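# 薄塑料袋装零食水果，口怎么扎才不漏又好解？

**Karkanwood社区互助 › 厨房与收纳**

发布于2020年12月15日　浏览 173　回答 3

**灰瓦片**

急，在线等。

家里攒了一堆薄塑料袋，就菜场水果摊给的那种，半透明，紫的红的都有。扔了可惜，就拿来分装东西，干果啊馒头片啊小面包啊，装好往台面上一放。问题是口扎不好。

打死结吧，解不开，最后都是撕的，袋子废了，东西还撒一地。不打结就拧一拧，放下去没多久自己就松了，第二天东西发软，吃着皮皮的。夹子试过，那种木头小夹子，夹不住，袋子太滑。

还有一个，我家台面是黑色石纹的，亮面，袋子放上去老是滑，装得圆鼓鼓的那种尤其，碰一下就歪，口一松就倒出来。掉点渣在上面特别显眼，擦又擦出一道一道的印子。

想问：
- 到底怎么扎，要能反复开的
- 台面滑怎么办，不想铺大桌布，丑
- 这种薄袋子直接装吃的行不行

别叫我买一整套密封罐，没地方放，租的房子厨房就一条。

**補充**：有人私信问装多少，大概半袋多一点，有时候贪心装到快满。

---

**Rivadeneira路口那家**

先说最后一个，菜场的袋子别直接贴着吃的放。不知道什么料，也没写食品用。里面套一层保鲜袋，或者拿油纸包一下再进去，外面那层就当个提手。带壳的、带皮的无所谓，花生橘子土豆随便装。面包馒头片这种还是套一层。

然后扎口。你说拧了会松，八成是装太满了。装到三分之二就停，上面留一截长的，手掌那么长吧。

我的做法：

1. 袋子放台面上，底下先墩两下，让东西沉下去
2. 一只手拢住袋口，从下往上捋，把气赶出来。别使劲压，饼干会碎
3. 捏住脖子那一段，另一只手转袋子口，朝一个方向转，转到脖子硬硬的像根绳子
4. 硬的那段对折，弯下来贴着自己
5. 皮筋从弯的地方套，绕两三圈，完

关键是第4步那个对折，只绕不折一样会松。折了以后皮筋卡在弯里，滑不掉。开的时候皮筋一撸就开，袋子不伤。

皮筋不要买，葱和芹菜上拆下来的那种宽的最好用，细的勒久了会断，断在面粉里很难找别问我怎么知道的。

没皮筋就用面包袋上那种扎丝，也是先折再扎。扎丝的铁芯戳出来的就扔了吧，薄袋子一戳一个洞，漏气你还看不出来。

木夹子夹不住是正常的，你夹的是散开的口。先拧再折再夹，就夹得住了，试试。

台面滑：底下垫块湿抹布，拧干的，叠两层，袋子坐上面不跑。不过时间长了别垫湿的，潮气往上走。长放就拿硅胶杯垫，小小一块，黑的那种跟你台面一个色，看不大出来。

> **灰瓦片** 回复：对折！！之前从来没折过。刚刚试了一个，倒过来拎着没散。谢谢谢谢

> **Rivadeneira路口那家** 回复：倒过来甩两下再说，哈哈。不甩也行

---

**一粒盐也是盐**

买密封罐。Serico的就挺好，方的，能叠。

> **灰瓦片** 回复：……题目里写了别叫我买

> **一粒盐也是盐** 回复：哦没看完，那买夹子，封口夹，长条的

---

**Vornach小厨房**

前面那位讲得够细了，我补几样，打字快，有错字见谅。

**一、扎之前先看袋子有没有洞。** 薄袋子用过一回底下角上经常有小眼，吹口气捏住口，贴脸上一挤，漏不漏马上知道。漏的别装吃的了，套垃圾桶去。

**二、别捏口，捏脖子。** 很多人拎袋子是抓最上面那个边，越抓越开。要抓紧挨着东西上面那一圈，拧住的地方。抓那里重量是直着往下坠的，袋子自己就收紧了。放下来的时候也别松手，先让底碰到台面，坐稳了，再松。你说放上去就歪，很可能是还没落稳手就撒了。

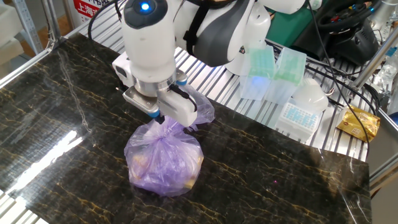
*全文约需5分钟读完*

差不多就是这个手势，夹在拧住的那一节，紫袋子下面鼓鼓的一团，底已经挨着台面了。上面散开那一片不用管它，翘着就翘着，等会儿折下来正好。透着能看出里头是浅黄米黄的东西，半透明的袋子就这点好，不用翻。不透明的记得贴个条。

**三、黑石纹台面擦印子。** 我家也是黑的，有细的金色纹路，灯一照一条白光，什么印子都现形。别用湿抹布来回抹，先拿干的软刷子或者硬卡片把渣扫到一边，扫走，再用微湿的超细纤维布擦一遍，马上换干的那面收水。**方向朝一个方向**，别画圈。洗洁精少放，放多了就是你说的一道一道。醋别用，要是真石头的会咬，人造的也不一定没事，不确定就别试。

擦好了，袋子底也擦一下！好多印子是袋底带过来的，菜场袋子底下什么都有。

**四、受潮。** 扎得再好，薄袋子也就管几天，它本来就不怎么挡潮。8月那会儿我放了一袋馒头片，扎得死紧，照样软。后来改成小份分装，一次拆一份，吃完再拆下一份，比天天开同一个大袋强。大的那包放柜子里，别放灶台边上，也别放水池边。已经软了的，平底锅小火干烘一下，不放油，翻着点，放凉了再装。热的时候千万别扎，一扎里头全是水汽。

**五、重复用几次。** 装干的、没破、没味儿，抖干净翻过来晾晾还能用。装过肉和鱼的不要了，洗也别洗，省那点干嘛。我一般用2回就换，薄的经不住。

皮筋那个我也用，再说个没皮筋的：袋子剩得长的话，脖子拧好，绕一圈，把尾巴从圈里塞过去一半，留个环在外面，就是系鞋带那种活扣只做一边。一拉尾巴就开。拎着走路不太保险，放家里够了。

> **灰瓦片** 回复：活扣学会了！就是第一次拉错头，变死结了😂

> **Vornach小厨房** 回复：拉短的那头，不是环。死结的话别用指甲抠，把尾巴拧细了往结里顶，顶松了再拽

> **灰瓦片** 回复：顶开了。台面也拿卡片刮过渣了，确实没那么多道道。硅胶杯垫明天去看看有没有黑的

> **路过的搪瓷碗** 回复：杯垫买大一点，10厘米那种，再小袋子坐不住

> **Rivadeneira路口那家** 回复：同意，我那个就是10厘米的，装半袋花生刚好。满袋的话还是放盆里吧

> **灰瓦片** 回复：好，满的放盆里。先这样，去烘馒头片了

*151人觉得本页有帮助　· 相关：面粉开封后怎么存 · 干木耳生虫 · 抹布多久换一次*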